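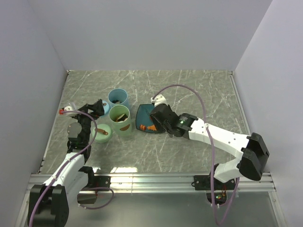

June 2024, bench notes, Andville shop

Plate and containers out for the table work. Same marble-print top as before. I had meant to swap it for the plain one from Paterson in March, but the order never got placed and the print has grown on me. The veins do make crumbs hard to find. Wipe twice, second time with a dry cloth.

Setting-out order, for whoever takes the next turn:
Containers first, kept together in a group.
Plate after that, with enough space to get at it from the side.
Everything stays back from the rail. The grooves collect grit and I don't want it ending up on the dishes.

Glare on the top near the rail again. Tried a lower setting on the overhead lights last time and it was too dim to read labels by, so I put them back up. A matte cloth might do it. Fustitz has one at 300 g weight, need to ask if they cut to size.

Stock: the dish shelf is down to 17 plates, all usable. Two more have chips on the rim and went in the discard bin. Lids are a mess. More than 506 pieces on the kitchenware list now and half the lids aren't matched to anything. I started pairing them up and gave up after the second box.

Zuvik cleaner is nearly gone. It leaves a film if you don't rinse, so go easy with it on the walls. Plain warm water is fine for the gray panels.

To do:
Order cleaner
Ask Fustitz about the cloth
Finish the lids, boxes 3 and up
Find the small brush for the rail grooves, last seen by the sink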